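Software Design module, project report
Group 6, submitted October

Project: Kesovora, a recipe and pantry planner

What we set out to do

A small desktop program where you type in what is in your cupboards and it tells you which recipes you can make. Also does a shopping list. Java, two of us, one term. The brief said to show "sound use of design patterns", so most of this report is about where we used them and where we took them out again.

First version (Pekska)

Working title was Pekska and the package names still say pekska in places, sorry, renaming broke the build twice and we ran out of time. First version had one class called Manager. It loaded the files, matched the recipes, drew the window, saved everything. 2,935 lines by the end of week four. Any change to the window meant scrolling past all the file code. Two people editing the same file every evening, so merge conflicts more or less daily.

Splitting it up

We started by listing what Manager knew and what it did. Then one job per class:

RecipeStore - reads and writes recipes
Pantry - what you have and how much
Matcher - compares the two
ShoppingList - what's missing
MainWindow - buttons and tables only

Took most of a fortnight. The hard one was Matcher, because it had been reaching straight into the table on screen to get the quantities. Now it is handed a Pantry and a Recipe and gives back a result. Never touches the window.

Patterns we kept

Strategy, for matching. Three ways to match: exact, allow one missing item, allow swaps (butter for marge etc). These were a long if/else before. Now each is its own class behind an interface called MatchRule and the user picks from a dropdown. Adding the swaps rule needed no changes to Matcher at all, which was the first time the whole thing felt worth it.

Observer, for the pantry. When an amount changes, the shopping list and the recipe table both get told. We had a bug for ages where the list refreshed twice, because MainWindow signed itself up again each time the tab was opend. Fixed by doing it in the constructor.

Patterns we took out

Singleton for RecipeStore. Fine until testing. Tests ran in a different order on the lab machines and one left its recipes behind for the next. Now we make one store at start-up and pass it in.

Abstract Factory for units. Grams, millilitres, spoons. Five classes to do what an enum does. Deleted.

Testing

30 unit tests, mostly Matcher and Pantry. 2 still fail, both to do with converting spoons to grams when the ingredient has no density set. Left in on purpose so the marker can see them. No tests on the window, we just clicked about. We compared results with Flosa, the module's sample solution, and got the same matches on its data except for recipes with optional ingredients, wich ours counts as missing.

Play kitchen picture 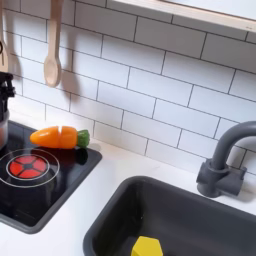 What we would change

Write the tests before the split, not after. Smaller commits. Draw the class diagram on paper first; ours was done the night before and had to be redone because the arrows for Observer pointed the wrong way.

Saving is still plain text files, one per recipe. A database would have been nicer for search but neither of us had used one with Java.

Reading

Begović, lecture notes on responsibility assignment, weeks 2 to 5
Module handbook, section on coursework
Java API docs, collections and Swing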